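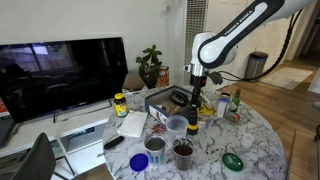 2019-07-14
Posted by Polora in Home and Cleaning

How do I keep a small round table from turning into the place where everything lands?

We moved to a smaller apartment in Clerkville last August and the only table that fit in the front room was a round marble one, white with gray veins. It was supposed to be for meals and coffee. It is now where every loose thing in the apartment ends up. We have the flashlight on there, the TV remote, vitamins, a pill bottle, hot sauce, coffee beans in a plastic cup, a box with a glasses case in it, napkins, lids that belong to I don't know what. I clear it completely and within days it is full again.

The table is next to the TV and there is no closet in that room. The TV stand has open shelves, but I have been trying not to fill those because you see everything on them. The kitchen has two drawers and one is silverware.

I have two questions. First, what do you do with things that don't have a real place, like a flashlight or a single lid? I don't want to throw out something I will need. Second, is any of this bad for the marble? Coffee beans have been spilled on it more than once, and there is usually a bottle of hot sauce. I wipe it with whatever spray is under the sink. There is one dull spot the size of a quarter that won't wipe off.

I can spend up to 30 dollars on containers or a shelf. I rent, so I would like to keep holes in the wall to a minimum.

Skaner

I had the same kind of table in my last place. Putting things away better did not help me much. What worked was taking everything off and sorting it by the room where it gets used. The table is only the first flat surface you come to.

Take everything off, including the things you think belong there. Put it on the floor on a towel or a sheet. Then make piles:

Food and things for food. Hot sauce, coffee, snack packets, any measuring scoop, jars. These all go to the kitchen, even if the kitchen is full. If the cabinet has no room, the cabinet is your next job. Beans should go in a jar with a lid. An open cup lets them go stale and gets knocked over.

Medicine and vitamins. One small bin with a lid, on a high shelf. Don't leave these out if children ever visit. The bathroom is not a great place for them if it gets steamy.

Things for the front room. Remote, napkins if you eat there, glasses if you read there. This pile should be small. A shallow tray on one of the TV shelves will hold it.

Tools and "just in case" items. Flashlight, batteries, tape, spare keys. The flashlight should be somewhere you can reach in the dark, so I would hang it or stand it right by the front door or the bed. Adhesive hooks hold a flashlight fine and come off without a mark if you pull the tab slowly and straight down.

Parts of something. Loose lids, caps, pieces of toys, wooden blocks.

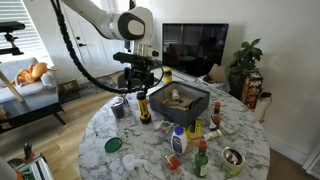

For that last pile, use one box and only one. Before anything goes in, walk it around the kitchen and try to match it. A flat plastic lid nearly always belongs to a food container or a can, and if you try it on everything and it fits nothing you can let it go. What is left goes in the box with the month written on a piece of tape. If you have not opened the box by the time three months have passed, go through it again and be tougher.

You probably have a suitable box already. A gift box or a shoe box is fine. I would not buy containers until you have done the sorting. I bought a set of 12 clear bins before I sorted and ended up using four of them.

Once the table is clear, put one thing in the center that you would have to move in order to pile stuff up. A plant or a fruit bowl works. Then clear the rest every night before bed. It takes me two minutes.

Pal

Skaner covered the clutter so I will just answer about the marble.

Dry coffee beans won't hurt it. Wet grounds left sitting can stain. Hot sauce is the one to watch, as most of them have vinegar in them and vinegar eats into the polish. A ring of sauce under a bottle will leave a dull mark that feels a little rough. That is an etch and no cleaner takes it off. Your quarter-size spot sounds like one. Small ones can be polished out with a marble polishing powder and a damp cloth. Read the directions and try it near the edge first.

Check the spray under the sink too. Anything with vinegar, lemon or bleach is wrong for marble. Use warm water and a drop of dish soap, then plain water, then dry it. Metal cans can leave rust rings if the bottom is damp, so put a coaster under those.

If it is real marble it should be sealed. Put a few drops of water on it and wait 15 minutes. If the stone goes darker under the water, it needs sealer. If it turns out to be a printed top and not stone, skip the sealer.

Comments

Polora: Thank you both. I did the water test and it went darker, so I am getting sealer. Most of the sorting is done. Two lids matched and the flashlight is on a hook by the door.

Skaner: Good. Make sure the stone is completely dry before you seal it. Leave it overnight.

Guest 134: You can also get a rolling cart that goes between the TV stand and the wall. Mine was 21 dollars and needs no holes.

Polora: I measured and there might be room for a narrow one. Will look.

Guest: I disagree about the fruit bowl. Ours just filled up with keys and batteries.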